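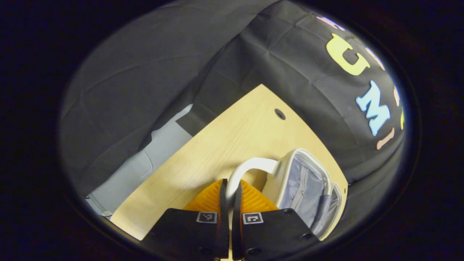
Our project looked at color contrast on public signs in Sastville and asked whether visitors could find their way more easily when the signs stood out from the wall. Contrast means the difference between a thing and whatever is next to or behind it. A color does not have a fixed amount of it. Bright orange against black is easy to pick out, as with the ridged orange pads behind the black fingers, and the small square markers work on the same idea with plain black and white. The same orange on a red brick wall would be much weaker. Most of the older signs in town were put up one at a time and the color of the wall does not seem to have been part of the decision.

Background

Sastville has two public buildings that get a lot of visitors who do not know the layout, the Saavedra Library and the Drastine Clinic. They are about 400 meters apart and people often confuse them because the entrances look alike. The library has brown signs with cream letters on a tan wall. The clinic has pale blue signs with white letters on a white wall, except in the new wing, where the signs are dark blue.

Before starting we read the chapter on lettering and color in our course book and talked with our teacher about what makes a sign work. Size of letters, height on the wall, lighting and wording all matter. We chose contrast because it was the one we could test without asking anyone to take down a sign.

There are two kinds of contrast on a sign. The first is between the letters and the panel they are printed on. The second is between the panel and the wall. The first lets you read the sign and the second lets you notice it. We had expected the letters to be the main problem, and this is how the first version of our survey was written. We rewrote it after the trial run.

Method

We asked 50 visitors to take part. Each person was met at the main door and asked to find a room they had not been to before. Silviu Pop walked a few steps behind with a stopwatch and a floor plan and marked the places where the person stopped or turned back. Oana Ghiță did the short interview at the end. Half of the visitors used the old signs. The other half walked the same route with a dark card border taped behind each sign, so that the panel stood out from the wall and the letters stayed the same.

The borders were cut from black poster card. We tried gray first, but on the tan wall of the library it looked like a shadow. The tape had to be changed twice on the clinic side, where the paint is glossy.

We also did a simple comparison at school, holding sample cards up against light and dark backgrounds and viewing them from the far end of the room. Pale cards that had almost vanished against the painted wall were easy to find against dark cloth. The dark cards did the opposite. None of this was measured, but it helped us choose the width of the border. A pale table in front of black fabric shows the same effect on a larger scale, and the far edge of the tabletop makes a clear line.

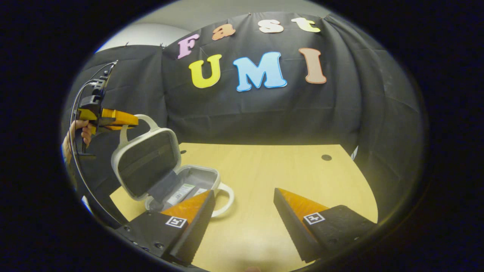
Results

Visitors who had the bordered signs stopped less often on the library route. The biggest change was at the corner by the elevator, where people using the old signs tended to walk past the turn and come back. On the clinic route the change was smaller. The new wing already had dark signs, and nearly everyone did well there with or without a border.

In the interviews, very few people said anything about color. They said the signs were "clear" or "hard to find", and several blamed themselves for not paying attention. One man told us he had been coming to the library since November and had never noticed the sign for the reading room.

Older visitors seemed to gain the most from the borders, but our group was too small to be sure, and we did not ask for exact ages.

Problems with the study

The light in the library lobby changes a lot during the day and we did not keep to the same hours. Some visitors also asked the front desk for directions before they reached the first sign. We left those walks in the results - the floor plans show where it happened. Walking behind people may have made them hurry.

Recommendations

The library should put a dark border or backing panel behind its existing signs, starting at the elevator corner. The letters can stay as they are. The clinic should use the dark blue panels from the new wing in the old part of the building as well. New signs in either place should be held up against the real wall before they are ordered, in daylight and again with the lights on.

If another group takes this further, we suggest the Skikovitz bus station, where the signs hang from the ceiling and the background changes as you walk. A border might not be enough there.

Floor plans and survey sheets are in the project folder, which was handed in on 1st June.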